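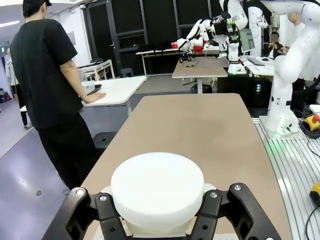 Armelle Lemaire keeps her printed photographs in shoeboxes under the stairs, and when I visited her in Ovham this past May she had six of them out on the kitchen floor before I'd even got my coat off. She had made soup, she had found a spare pair of slippers, and she wanted to talk about her grandmother's back garden, where she took her first roll of film and got almost everything wrong.

"I had my thumb over half of it," she said, laughing so hard she had to put down the ladle. "My grandmother framed one anyway. It was a hedge and a thumb, and it hung in her hallway until she moved!"

She has been posting a picture a day on her blog, Podden, for nine years now (apart from one bad winter, which she'd prefer to skip over, and so we did). Most of them are of Movthorpe, the town where she grew up, and mostly of very ordinary corners of it: the bus shelter, the bakery window, the same wet bench over and over. I asked her whether she ever gets tired of the bench.

"Oh, all the time. I get sick of it," she said. "Then I leave it alone for a month and I miss it, and I go back, and somebody's left a glove on it."

We got on to the subject of readers, as bloggers always do. Podden has 185 of them signed up by email, and Armelle seems to know a good many by name. Two write to her nearly every week, and one of those has never said a kind word about her black and white work. "He thinks I'm showing off," she told me. "Maybe I am, a little. I answer him every time, though. He took the trouble to write."

She shoots with an old Besnard that belonged to her uncle, and the meter sticks when it's cold, so she carries it inside her coat. She won't be talked into a new one. I tried, over the second bowl of soup, and got a long story about her uncle's motorcycle instead, which I enjoyed far too much to interrupt.

By four o'clock the light was coming in low across the floor and she was on her knees among the boxes again, looking for the hedge. "It's in one of these," she said. "Hold this lid for me, would you?"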